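Linard Community Baking Project
Progress report to the Jedeo Fund, covering the period to the end of March

Dear Morfudd,

Thank you again for your patience while we pulled this together. It has been a busy stretch, in the nicest possible way, and I wanted to sit down with a cup of tea and do it properly.

When we last wrote, we had just finished fitting out the kitchen and were still waiting on the second oven. It arrived in the first week of February, it has been running ever since, and I can't tell you what a difference it has made. We can now bake scones and a tray of slice at the same time without anyone having to stand over the timer (we did burn one batch of Anzacs while we were learning its moods, but they got eaten anyway).

We have run 17 baking sessions in this period, against the 15 in our plan. Attendance came to 200 across the lot, and many of those were people coming back for a third or fourth go. The bread mornings are still the favourite. The pastry evening was slower to fill, and I think we pitched it too hard with a laminated dough straight off. We have swapped that for a plain shortcrust and a cheese and leek tart, and the last two evenings were full.

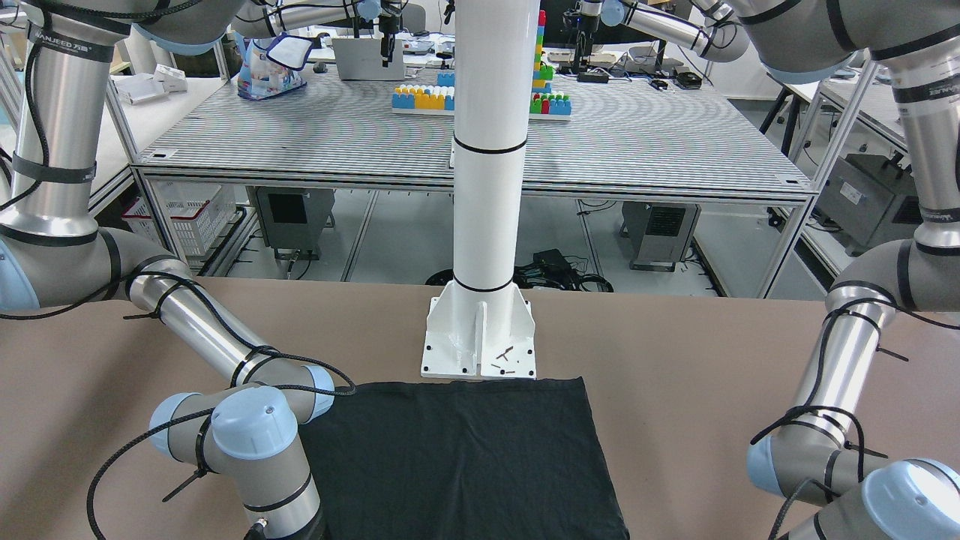 The recipe booklet is further along than I expected. Elitora have done the first layout at their reduced rate and we have 31 recipes tested out of the 40 we promised, each one baked at least twice in an ordinary home oven. Pumpkin damper, lemon and yoghurt loaf, and a ginger cake that needs no eggs have all gone through with hardly a change. The rye loaf has been a trial. It wants a long rest, and our testers kept cutting into it warm, so the method now says to leave it overnight on a rack. We have also added a page on shaping dough at home, where you only need a clear tabletop and a cloth spread out flat, like the black one in the photo, though I would use a pale linen one myself so you can see how much flour you have put down.

On money, we are close to where we should be. Flour and butter both cost more than we allowed for, and we were over on ingredients by $537. Most of that was covered by an underspend on printing, and Mac Suibhne have kindly agreed to hold their flour price for us until the winter. I have set the figures out in the attached sheet and would be glad to talk them through.

There are two things I would like your thoughts on. The first is whether we might put the leftover printing money towards 70 extra copies of the booklet for the libraries, who have been asking. The second is the gluten-free session. We have had plenty of interest, but we would need separate tins and boards to do it safely, and that wasn't in the original budget.

Next up are the fruit loaf mornings, the last nine recipes, and a proofread of the whole booklet – I have asked for fresh eyes on that, as I can no longer see my own mistakes. You would be very welcome at any of the morning sessions. We start at 9.30 and the first loaves are out by eleven.

With warm thanks,
Elis Foulkes
Project Coordinator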